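¿Nos recoge ya la cocina un robot? Todavía toca pasar la bayeta

En mayo volvieron a enviarme vídeos de brazos mecánicos que preparan el desayuno y lo dejan todo reluciente. Los miro con una ceja levantada. Meter pan en la ranura de una tostadora lo hace una máquina, de acuerdo. Sacar las migas de debajo, apartar la tabla, secar el cerco y devolver cada cosa a su sitio ya es otro cantar.

Una encimera corriente tiene de todo: un cuenco en la tabla de bambú, fruta en un plato encima del cajón de madera, dos tazas apiladas contra los azulejos, la tapa de la olla junto a la tostadora.

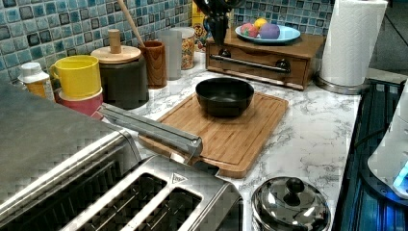 Huw Hughes

Mientras llega el milagro, mis trucos:

Tostadora. Desenchúfela, espere a que se enfríe y vacíe la bandeja de migas cada 10 días. El acero, con paño de microfibra apenas húmedo y siempre en el sentido del cepillado.

Tabla de bambú. Nunca en remojo. Sal gorda, medio limón, 16 minutos de reposo y aclarado rápido. Séquela de pie. Si tiene surco, repáselo con un cepillo de dientes viejo.

Vitrocerámica. Fría del todo antes de tocarla. Vinagre rebajado al 50 %, y rasqueta solo para lo pegado.

Fruta. Las manzanas, lejos de las ciruelas si no quiere que maduren deprisa.

Un lector, Zane Vasiliauskas, me escribe que en 20 años lo harán todo ellas. Puede ser. A mí me gustaría ver antes a una limpiar el surco de la tabla sin tirar el plato de la fruta.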